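Varnish still tacky on pine board after 2 weeks – sand it off or wait?

Posted in Wood & Finishing
71 views

Bhavana Nadar
30 March 2025

Hi all, hoping somebody can save me here. Board for a hallway bench, pine, knots and all. Stained it a reddish brown and then three coats of oil varnish, the gloss kind. Garage is unheated. First coat fine. Second coat fine I think. Third one I put on heavier becuase the can was nearly done and I didn't want to keep it.

Two weeks later the middle still grabs if I press my thumb on it. Ends are OK. Put a mug on it overnight and it left a ring. Smells a bit too.

Do I leave it alone, bring it indoors, or strip the whole thing? Bench is supposed to be done by May, my sister is visiting. Also want to clamp the leg rails on and I'm scared of marking it. Used Lendar stain underneath if that matters, left it overnight before the varnish. Did not wipe it much.

3 replies

Loredana D'Amico

Don't strip it yet. Sounds like a thick last coat in a cold garage, and the stain maybe not dry under it. Oil varnish skins over on top and then the stuff below can't get air. Seen it on my own kitchen shelves.

What I'd do, in order:

Bring it inside. Somewhere warm with air moving, fan on low, not pointed straight at it. Up on blocks so the underside gets air as well. Give it a full week and don't keep poking it.

Thumbnail test after the week, somewhere that won't show. If the nail leaves a dent it's still soft. If it only feels a little grabby but no dent, go on.

Scuff with 320 by hand. Should come off as white dust. If it rolls up into little balls or clogs the paper, STOP, needs longer. No point fighting it.

Keep clamps off it until then. Even a light one will print right through soft varnish, and the bare metal ones are worst. When it's hard, scrap wood under both jaws with a bit of wax paper between. Snug, not cranked. Don't leave the loose ones lying on the finish either, they scratch when you drag them.
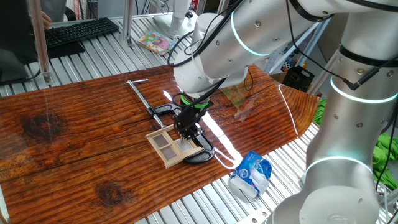 If it never hardens

Then yes, off it comes. Scraper first, a sharp one, gets most of the gummy layer. Paper just loads up. Mineral spirits on a rag for what's left, good airflow, gloves. Lay the used rags out flat outside to dry, never in a pile, they can catch fire on their own. Then 120, 180, and start over with thin coats. Thin as in you think you missed a spot.

And wipe the stain next time! Whatever hasn't soaked in after ten or fifteen minutes comes off. It isn't meant to sit there like paint.

Cristian Guzmán

80 grit and a belt sander, done in an afternoon. Thats what I do with everything.

Loredana D'Amico

Not on tacky varnish, it'll melt and smear and kill the belt. And on stained pine you'll go straight through the color.

Cheng-en Mok

Agree with Loredana mostly. One thing to add – the knots. Pine knots bleed resin and the varnish over them can stay soft even when the rest is fine. You say it's the middle, so are the knots in the middle? If so, a coat of dewaxed shellac over bare wood before the finish coats. Too late for this round unless you strip, but worth knowing.

Also test on something small first. I make little things from craft sticks with whatever stain is on the bench, takes no time, and I can see how the color comes out before I wreck a real board. Raw stick wood is much paler so leave a few bare to compare. Not the same as pine obviously, so do an offcut too if you have one.

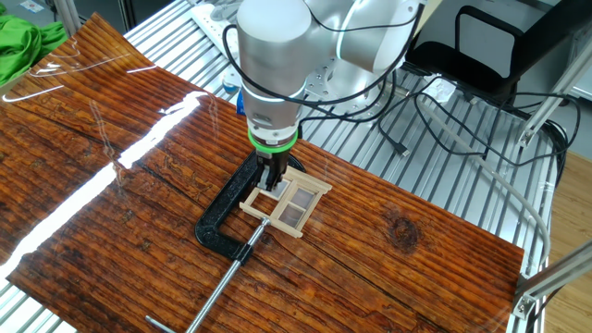

Craft stick window, left plain, on a glossy red-brown board

For the mug ring, leave it. Once it's all hard, scuff and one thin coat, it should go away or nearly.

Bhavana Nadar

Thank you!! Knots are at one end so guess it's just me and the heavy brush. Moved it into the spare room, fan going. Will try the thumbnail thing in a week and report back. Not telling my husband about the smell.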